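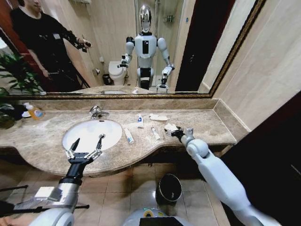
Gisto is a table of returns policies, copied from the backs of receipts and the small print of shop websites in Daststead. It has 300 rows, one per policy, and 14 columns, one of which we regret (see mood, below). Each row records what a shop says it will take back, for how long, and in what state. Small goods are easy: a kettle is a kettle. Fitted goods are where the wording goes strange. A chrome tap standing behind a basin, or an oval sink set into a marble top, is "installed" to one shop, "used" to another and "altered by the customer" to a third, and we have kept all three words as found.

Files

policies.csv: the table itself
wording.txt: the original small print, typos included

Columns worth explaining

window: days allowed, counted from purchase. Blank means the shop doesn't say, and "reasonable" means the shop says "reasonable".
receipt: yes, no, or "preferred".
mood: our opinion of the tone. Please don't build anything on it.

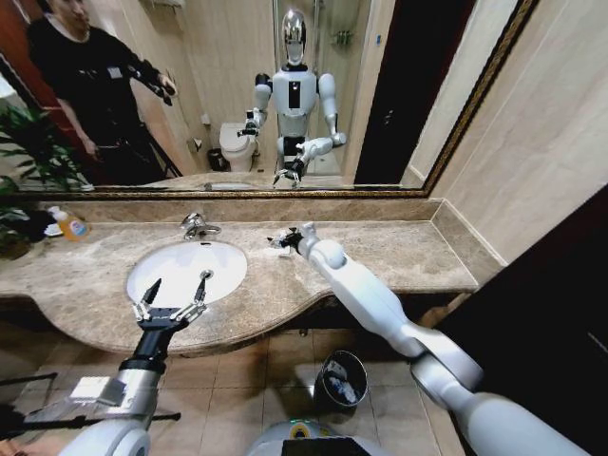

Shamim Kakakhel wrote to ask why gift receipts share a column with ordinary ones, given that half the arguments at a returns desk are over exactly that. A fair point. They will be split in the next version, and until then the text in wording.txt is the thing to trust. 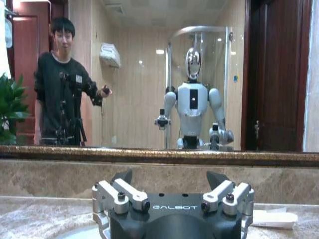 Categories follow the shops' own departments, which means they don't agree. Memon files worktops under kitchens and Arach files them under stone. A polished countertop in beige and brown, like the marble one under the gripper, could land in either, or in "special order", where returns go to die. We left the departments alone and added a plain category of our own beside them.

Known gaps

Sale items are thin. Market stalls are missing, having no small print to copy. Six rows contradict themselves, and so did the receipts.

Last checked against the shops: 21/07/2022

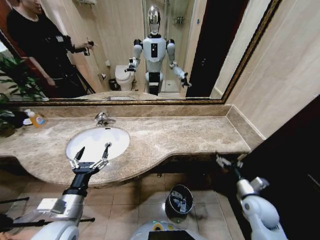

Large bathroom wall mirror, dark wooden frame with gold inner trim.

Licence

Use it for whatever you like, with credit. Corrections are welcome if they come with a copy of the receipt. No refunds.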